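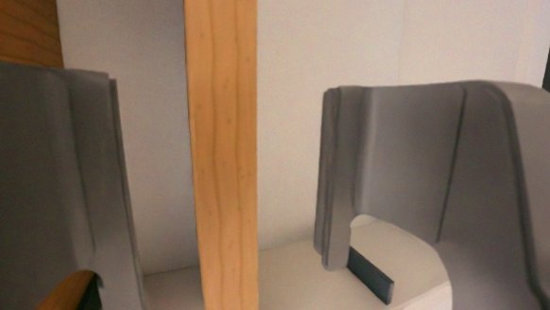 Figure 1. Simulated shelf task, close view from the gripper: both fingers open, with an upright wooden plank in the gap.

Progress report to the Lindsay Fund
Project: Gater, household and shop-floor handling
Reporting period: to the end of November
Prepared by: Catriona Innes, Zetelora
Reviewed by: Shona Cairns, Kelwood

1. Purpose of the work

The grant supports a study of whether a general-purpose arm with a two-finger gripper can do small handling chores without a person stepping in. The chores come from two settings: tidying and putting away at home, and restocking or sorting on small shop shelves. This report covers the simulated shelf work only. The kitchen and laundry tasks are reported separately.

2. Work completed

The shelf model was rebuilt at the start of the period. The earlier version treated the compartments as open boxes, and the controller learned approach paths that would have struck a real partition. The new model includes upright wooden dividers and enforces contact between them and the fingers.

We ran 802 simulated attempts on the rebuilt model. Of these, 200 were set aside as a fixed test set and were not used for tuning. The rest were used to adjust approach angle, closing speed and the point at which the controller gives up and backs out.

Each attempt was scored on three points: whether the object was gripped, whether it was released in the correct compartment, and whether a divider was touched on the way. An attempt counts as complete only if all three are satisfied. Kelwood asked for this stricter rule, on the grounds that a shop would not accept a machine that knocks its shelving. We agree with it, although it makes our figures look worse than those in the previous report. The two sets should not be compared directly.

3. Results

On the test set, 53 per cent of attempts were complete. Gripping was the strongest part. Most failures came after the grip, when the arm had to turn the object and bring it into a compartment with little room on either side of the fingers.

The width of the gripper is the main limit. The fingers are bulky behind the tips, and the outer body reaches a divider well before the pads reach the object. A person reaching into the same space would use two fingertips and turn the wrist. The arm has to come in nearly straight, and small errors in its estimate of the shelf position are enough to cause contact.
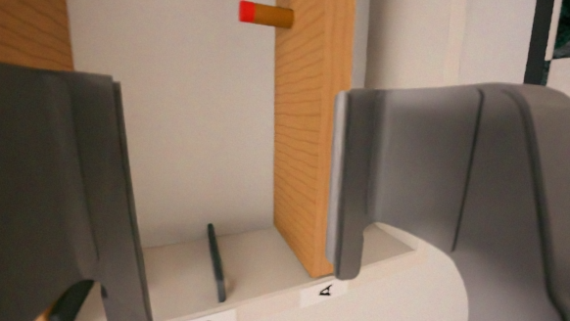

Figure 2. Simulated shelf compartment between wooden dividers. The gripper is open and empty. The label marked "A" is on the front of the shelf, below the base of the right-hand divider.

Thin objects remain difficult. Flat items lying against a back wall were rarely gripped at the first try, and the controller often closed on air and reported success. A check on finger position after closing has been added and has removed most of these false reports. It does not improve the grip itself.

Reading shelf labels was not in the original plan. It was added at Kelwood's request, so that a target compartment can be given by letter. The reader works when a label is in full view. It is unreliable when the gripper covers part of the label, and it sometimes fails on letters seen sideways. For now the label is read once, before the approach begins, and the result is held until release.

4. Assessment

The system is not ready for unattended use in a home or a shop. At the present rate somebody would have to put right nearly half of the attempts, and for light shelf work that takes longer than doing the job by hand. A limited use looks closer: restocking wide compartments with rigid items of known size, outside opening hours. We have not yet tested this as a separate case.

All results here are from simulation. Friction, lighting and slight flexing of the shelf are modelled simply. We expect the completion rate to fall on real shelving and would advise against quoting the figure above without that note.

5. Changes to plan and spending

The rebuild took longer than planned and used 40 hours of engineering time from the contingency line. No equipment was bought. The trial of narrower fingertips has moved into the next period. Its budget is unchanged.

6. Next period

Narrower fingertips will be modelled first, using the same test set so that the results can be compared with section 3. Wide compartments will then be run as a separate case. Physical trials at Kelwood depend on access to a bay of shelving, which Shona Cairns is arranging. We ask the Fund to confirm that the unspent travel allowance may be carried forward to cover them.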